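Totico sammelt Alltagsgriffe für lernende Roboter

Flallville, 6. August 2020. Wir freuen uns sehr, dass unser Projekt Hwang nun in die zweite Runde geht! Acht Menschen aus der Nachbarschaft führen dafür Greifer von Hand und packen Kartons, so wie man es zu Hause eben tut.
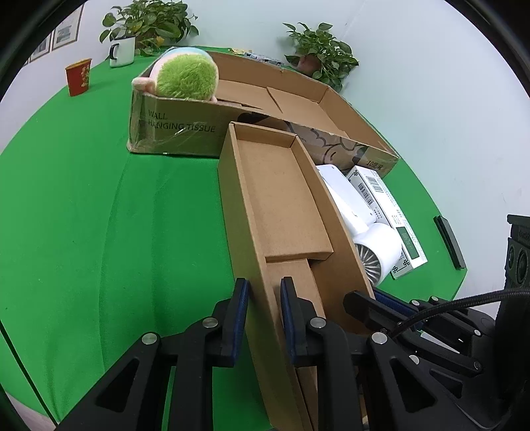 Aus jeder Aufnahme soll das System lernen, wie man Dinge anfasst, und 34 Abläufe stehen bis Januar auf unserer Liste. „Es darf ruhig auch einmal danebengehen, davon haben wir alle etwas“, sagt Projektleiter Ashraful Liyanage, der sich herzlich bei allen Beteiligten bedankt.

Auf dem grün bezogenen Tisch kommen Kartons, ein Plüschtier und ein Haartrockner zum Einsatz. 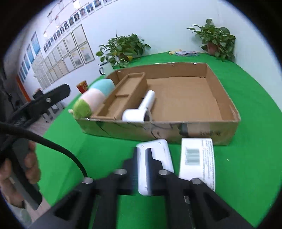
Mitmachen

In Durnport suchen wir noch 20 weitere Helfende. Byung-chul Shin nimmt Anmeldungen gern entgegen.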